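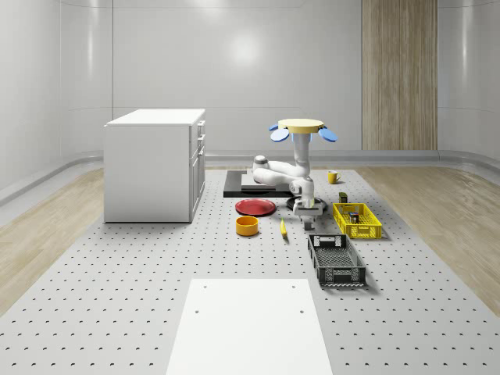 Room, Branholm build, wood strips left and right.

Branholm > Notebook > Materials > September 2020

Spent the morning on the roughness maps again. Clulovik's new blur node promises to keep edges crisp, and it does, provided your edges run straight up or straight across. Anything diagonal comes out looking like it was chewed. Dropped the radius from 30 to 8 and the chewing went away, along with most of the blur.

The bigger nuisance is the tiling. Brick set exports at 384 square, and Doment quietly rounds that up to whatever it prefers, then tells me the seams are my fault. Padding the border by 3 pixels hides it at a distance. Up close it looks like a man has drawn round each brick in pencil.

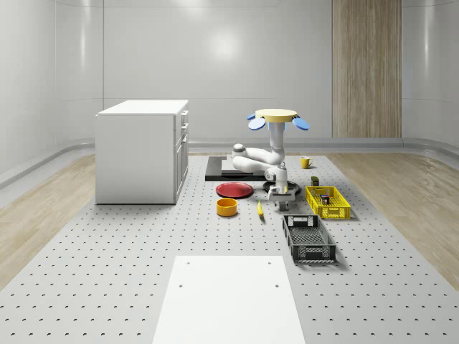 Tried the same graph with the height input unplugged and got a better result, so either the height map is rubbish or the node ignores it. Ignacio Soler thinks it reads the wrong channel. He thought that in July about a different node and was right, which has made him hard to share a kettle with.

To do: swap red and green on the height input, rerun the brick and plaster sets, stop saving over the good one. 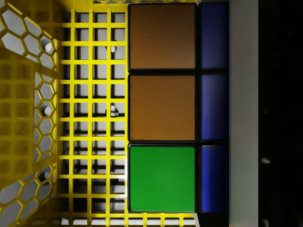

Render: Cuesta workshop

Plaster rerun finished before lunch. Channel swap fixed the dark blotches and gave me pale ones. Left the brick set running and renamed the good file "good_old", which I'm sure will be perfectly clear next week.

Questions to the Materials bench, Branholm | © Branholm | Back to top
We use cookies to remember your settings. Accept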